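Furniture in the ground floor room: where we have got to
3 Oct 2022

Several people at Clakden have asked what is staying in the ground floor room and what is going, so this item puts it in one place. It also covers the fruit, which has had more emails than the furniture.

The budget for the room this year was £1,315. Of that, £370 has gone on second-hand pieces from Skiker, and £193 on repairs by Mustonen, who collected on a Naltach run and brought everything back the same week. The rest is being kept for lighting and a rug. We have looked at rugs twice and not agreed on one.

The pair of brown wicker chairs with the curved backs are staying. They came from Skiker and were the first things we bought. One had a loose strand low down on the outside, which Mustonen has tucked and glued. Please don't pick at it. Wicker dries out near a heater, so if you move the chairs in cold weather, move them back towards the middle of the room before you leave. They can be wiped with a damp cloth. Please don't use the spray from the kitchen cupboard on them, as it leaves a white bloom in the gaps that has to be brushed out with a toothbrush.

The glass-topped coffee table goes with them. It has a woven rattan pattern under the glass, and crumbs find their way to the edge where the glass meets the surround. A dry pastry brush gets them out and there is now one in the top drawer in the kitchen, marked TABLE. When you lift the glass for a proper clean, do it with two people and put it flat on a towel. Cups are fine without a coaster. Hot pans are not, and neither is sitting on it.

The yellow sofa stays along the back wall with the small wooden table in front. We tried it at right angles to the window for a fortnight and people kept walking round it. The covers come off the seat cushions and have been washed at thirty degrees. They were difficult to get back on and should be put on very slightly damp next time.

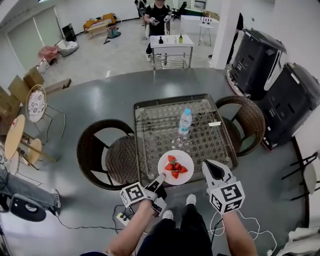 Strawberries on the glass-topped table, with a wicker chair either side.

On fruit: there will be a plate of something on the coffee table most mornings until the end of November. It has been strawberries lately and will move on to apples and pears as the weather turns. Anyone can help themselves. Three requests from those who do the washing up. Use one of the plain white plates, as the patterned ones chip. Rinse the fruit before it goes out and let it drain first, or the plate sits in a puddle. Tops and cores go in the food caddy in the kitchen and should not be left on the plate or pushed into the paper bin. If there is fruit left at the end of the day, take it home or put it in the fridge with a lid on. Strawberries do not last overnight on a table in a heated room.

Water bottles are a separate matter. Clear ones with blue caps all look the same by the afternoon. There is a pen on a string by the kitchen door. Write your initials on the cap. Bottles still out when the room is locked will be emptied and recycled.

The smaller seats have been harder to settle. We have the teal stool near the sofa, the pink chair and the white bean bag over by the window, and the small round wooden stool that lives beside the round side table. All of these are staying for now. The bean bag has been topped up with filling and is a better height than it was, though it still takes some getting out of. It is white and it shows everything, so no drinks on it please. The wooden stool had one short leg and rocked. Mustonen fitted a new foot and it now stands level on the hard floor.

The metal chair with the patterned white seat back is on trial. Some find it comfortable and some find it cold. If you have a view, put it on the sheet inside the kitchen door before the next order goes in. If it goes back, Skiker will give us credit towards something else, and the present favourite is a second side table.

The round wooden side table needs oil. It has a few pale rings on it from mugs and they will come out if they are dealt with soon. I have the oil and a cloth and will do it on a quiet afternoon. It needs to be left bare overnight, so please look for the note before putting anything down on it.

Cardboard boxes: please flatten yours and take them down to the store when you have emptied them. If a box still has something in it, write your name and a date on the side that faces out. Unnamed boxes will be opened, and whatever is inside will go on the shelf in the store for 20 days.

Folding chairs should go back on their hooks after use. White cloths are for the kitchen and the wheeled cart. Blue cloths are for the floor. They have been getting mixed up in the wash, and two of the white ones are now grey and have been demoted to blue duties.

A few things we still want, if anyone has one to spare or sees one going cheaply:

A floor lamp for the sofa end, warm bulb, with a switch on the cable or the stand.
A low basket for magazines, to fit under the side table.
Felt pads for chair feet, the stick-on sort, any size.
A cushion for one of the wicker chairs. Plain colours please. We have had offers of two with slogans and have said no thank you.

We do not need any more mugs.

The next order to Skiker goes in at the start of November. Prices and measurements for the things under discussion are in the folder on the kitchen shelf, and there is a sketch of the room at the back if you want to try out a different layout on paper before you start moving the sofa. Comments to Edin Kos, by email or on the sheet. If you are commenting on the rug, please say which of the two you mean, the striped or the plain.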